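3.2 Play materials

The cooking corner used in the Mottram sessions was built from commercially available toy kitchenware and a small number of ordinary household items. Selection followed two rules. Each toy had to combine at least one part that opens or lifts with one part that turns, and each had to fit on a tabletop with room left for a serving vessel. Of the 295 items screened, most were rejected under the first rule, usually where knobs and lids were molded in one piece with the body.

The sandwich press and burner unit (Figure 2) was retained as the central item. It joins two cooking stations on a single base, so that a child may prepare bread on one side and attend to a pan on the other without moving to a second toy. Earlier work with the Prollix play inventory treated such combined units as one object. We coded the press and the burner separately, as pilot observations showed that children often named them as different appliances and assigned them to different players.
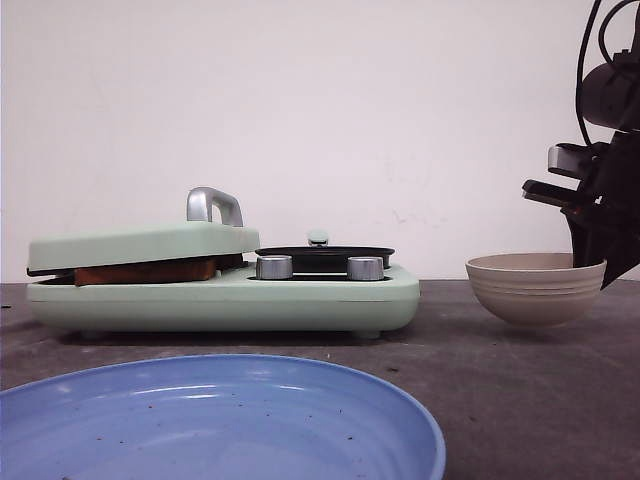

Figure 2. Combined sandwich press (left) and burner with lidded pan (right), with a slice of toy bread under the closed lid of the press. A beige ceramic bowl stands to the right of the unit.

3.3 Coding of play actions

Actions were coded from session records using an adapted form of the Brultonance scheme. A press action was scored when the child raised or lowered the hinged lid by any means, with or without bread in place. A burner action was scored when the child turned a control knob, placed or removed the pan, or lifted the pan's lid. Transfers to the bowl were scored only if the child released the food item inside it - contact with the rim was not sufficient.

A total of 902 actions were coded across all sessions. Of these, 368 were press actions and 192 were burner actions, with the remainder divided between transfers and unassigned handling. Knob turning that occurred during speech about heat or time was given an additional symbolic code. The same code was applied to waiting, provided that the child referred to the food as cooking before reopening the press.

Disagreements between coders were resolved by joint review with J. Cuevas, who had not taken part in the first round of coding. Most concerned the boundary between a brief touch of the press handle and an attempted lift. These were scored as handling unless the lid moved.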